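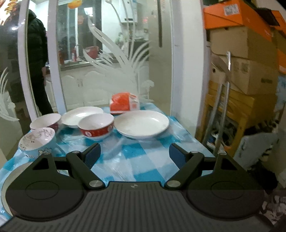 Review: Purnix hand-held gripper and the Borevine training recipe

I've wanted to write this one up since October, when Nadhirah Sembiring sent me the Borevine write-up with the subject line "read the part about bowls." I read the part about bowls. Then I read the rest, borrowed a Purnix from her lab, and spent far too many evenings moving dishes from one side of a table to the other.

Quick version for people who skim: the method is very good, the tool is good, the software that ships with it is okay.

The idea behind Borevine is simple enough to explain to my mother. You carry the gripper by hand and do the chore yourself, and the camera on it records what the fingers are facing the whole time. Later a robot arm with the same fingers learns from those recordings. Plenty of groups do that much. What Borevine adds is a step where each recording gets split at the moments the fingers open or close, and the model learns the approach and the grasp as separate pieces that it can stitch back together. So a good approach to a plate can be paired with a good grasp from a completely different session, and you get a lot more out of a small pile of recordings!

I tried it on table clearing, bowls and plates only. I recorded 90 demonstrations in real homes, on whatever the family had on the table, shiny plastic tablecloths included. (Shiny tablecloths are hard. White plates on a pale checkered pattern are harder.) Then Yanti Nair helped me train two models on the same recordings, one with the splitting step and one without, and we ran both on an arm at her bench with dishes neither had met before.

Without splitting, the arm finished 5 out of 16 runs. With splitting it finished 13. I made Yanti run the whole set again the next morning and it came out the same, give or take one dropped saucer.

What I loved most was how it handled bowls that sit close together. The plain model would drift toward the gap between two of them and close on air. The Borevine one picks a rim and commits. Watching it do that for the first time I yelled loud enough that someone came in from the hallway.

Now the tool. The Purnix opens wide, the finger pads are grippy enough for glazed china, and the linkage has stayed tight through all my abuse. It's chunky at the front, and in the recordings the body takes up a good part of the view, so anything low and close to you can hide behind it. I learned to start each demo a bit farther back. My wrist was tired after up to 3 hours, and I'd love a lighter handle.

The Iglesias sync app is where I lost a star. It drops the last second of a recording if you stop too quickly, and the last second is where you let go of the bowl. Wait a beat before you press stop.

Flat plates are still the weak spot. Two of the three failures in the split model's first set were plates lying flush on the cloth, where there's just no edge to get under. The Humusa fingers have a thinner tip that might help, and Yanti has a pair on order.

Four and a half stars for the method, four for the gripper, three for the app. I'm keeping the loaner as long as Nadhirah lets me.

Posted April 2025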